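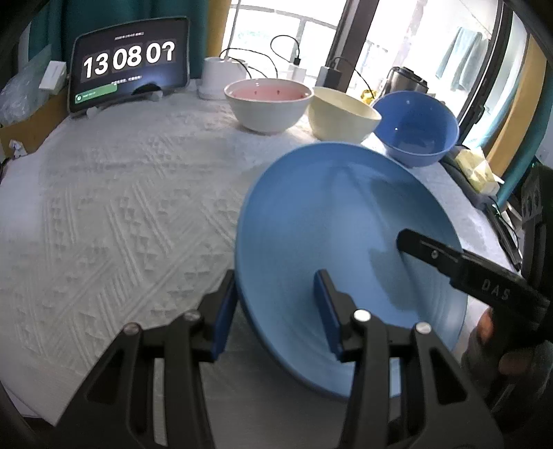 Likover's hand-held grippers get a proper service before a winter of table setting

Anyone who has ever owned a good pair of secateurs will know the feeling of picking them up one morning and finding that they have gone a little bit loose, not enough to stop you using them but enough that you notice it with every single cut. The small Drellville outfit Likover has been having much the same feeling about its grippers, and in June it finally set the recording work aside for a while and gave one pair the full going-over that everybody had been meaning to get to since autumn.

The pair in question belongs to the Massawe project, which is teaching a two-armed kitchen robot to handle ordinary crockery. Before the robot gets a turn, a person does the job by hand, holding a gripper with a camera on it and picking up plates and bowls with its fingers while the camera records what the fingers are up to. It is slow and rather peaceful work, done at a dressed table with a white patterned cloth on it, and the project has 385 recordings from this pair so far. That is a lot of opening and closing for a few small joints, and it was the joints that started to complain first.

What the operators had noticed was a faint wobble at the left finger, the sort of thing you feel in your hand well before you can see it. A bowl is forgiving, they say, because you can come at the rim from nearly any side and it will settle itself between the pads. A wide plate is another matter. It wants to be taken by the rim with one pad outside and one inside, and once it is tipped up all the weight hangs off that one spot, so any slop in the linkage turns into a plate that swings when you would much prefer it didn't. The operators had been squeezing harder to make up for it, and squeezing harder is tiring, and it also teaches the robot a grip that is firmer than it ought to be.

The service itself is not complicated, though it does need patience and a clear bit of bench. The fingers come off first and are laid out left and right, with a strip of masking tape under each so they go back on the side they came from. Each pivot is cleaned with a cotton bud and a drop of alcohol, then checked for play by holding the link still and rocking the finger with a thumb. The screws go back in with a very small dab of thread locker and are done up until they just touch, then a touch more. The temptation is always to do them up tight, and a tight joint feels lovely for an afternoon and then wears a groove in the plastic. Two of the links on this pair had grooves already and were swapped for new ones from Zustlow, the workshop across town that prints and trims the parts for Likover and has been very good about short notice.

Then there are the pads. They are blue, they are the only part that is meant to touch the crockery, and they suffer for it. Dish soap makes them slick and dust makes them slicker, and glazed plates are hard on both counts. The old habit was to leave them on until somebody complained. The new habit, written on a card and taped inside the lid of the tool case, is to wipe them at the start of every session with a cloth that has been dampened with plain water, and to change both together as soon as either one shows a shiny patch. Changing only the worn one sounds thrifty, but an old pad facing a new one pulls everything slightly to one side, and Likover found that out over a long week in April. Zustlow has now sent over a box of 112 pads, so thrift should not be much of a worry for a good while yet. 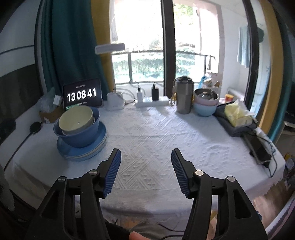 The opening is the next thing to be set, and it is the step the operators like best because it is where the gripper starts to feel like itself again. The fingers are let out as wide as they will go, and both sides should arrive at the stop together, one a mirror of the other. If one side gets there early the link on that side is too stiff, and it gets backed off by a hair and tried again. After that they are closed onto a folded piece of paper, which should be held evenly all along the pads and should tear before it slides. It took 3 goes to get this pair right, and a fair amount of tea was drunk in between.

Last of all comes the clock. A tablet stands on the table during sessions with the time on it in large white figures on a dark screen, big enough for the cameras to read from wherever they happen to be, and it makes lining up one recording with another a great deal easier. The check is a simple one – point each gripper at the tablet, record for a minute, then lay the recordings side by side and see that the figures turn over together. One camera had drifted a little and was reset. The lens covers were also wiped, with a different cloth from the one for the pads, and the card in the tool case is quite stern on that subject.

The first trial after the service was a stacking one, with plates at the bottom and bowls going on top, and the operators were pleased with how the wobble had gone from the left side. The right side now feels a shade heavier than it used to, and there is a friendly disagreement under way as to whether that is real or whether everyone had simply got used to the old looseness. It will be looked at again after the next batch of recordings.

Likover plans to repeat the service every 556 recordings, or sooner if an operator asks for it, and a second pair of grippers is due on the bench in July. Zustlow is also trying a slightly thicker link for the outer joint, with a sample expected before the school holidays. Massawe sessions have already started up again in the meantime, mostly in the early afternoon when the light through the window is at its best, and the project is still happy to take odd plates and bowls off people's hands, chipped ones included, if they are left at the Drellville office during business hours.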